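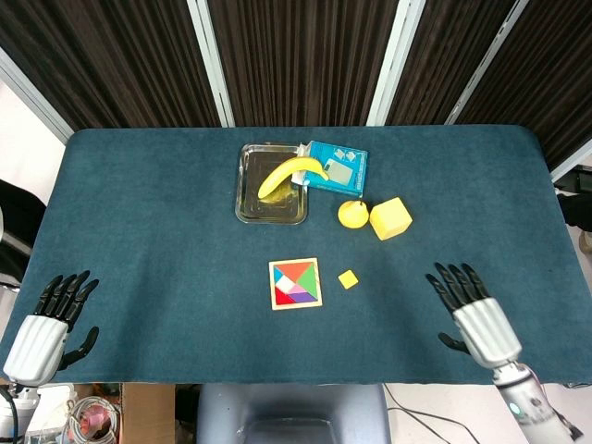

Does covering a table with cloth make a shared room quieter? In our measurements it did, but the gain was small and it depended on what was being put down on the table.

3.2 Rooms and surfaces

We recorded sound levels in 36 study rooms at two sites, Prelton and Ludura. The rooms were close in size, and all had a hard floor and a plain ceiling. Half of the tables were left bare and half were given a fabric cover. Heavy curtains were hung in both groups so that they would not affect the comparison. Each room was recorded over five sessions in May, with the meter at seated ear height – the position used in the earlier Nedelcu trials.

A session was made up of short impact sounds from everyday items being set down, moved and picked up again. Across all rooms we kept 826 impacts out of 1000. The rest overlapped with speech or with noise from the corridor and were dropped before analysis.

Covered tables lowered the peak level of hard, light items the most. Soft items made little sound on either surface, and the difference between the two groups was within the error of the meter. Flat items fell between the two. A wooden puzzle on a cloth-covered table, as in Figure 5, belongs to this flat group.

Figure 5. Square tangram puzzle with a light wood border on a teal-blue table covering.

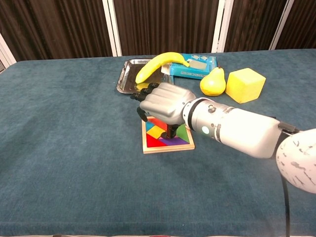 3.3 Speech and background noise

Table covers had no clear effect on speech. Levels were taken from the Lallutell log, which stores one value per second, and the bare and covered rooms gave nearly the same averages. Differences between the two sites were larger – Ludura was louder in every session – and are treated separately in Section 4.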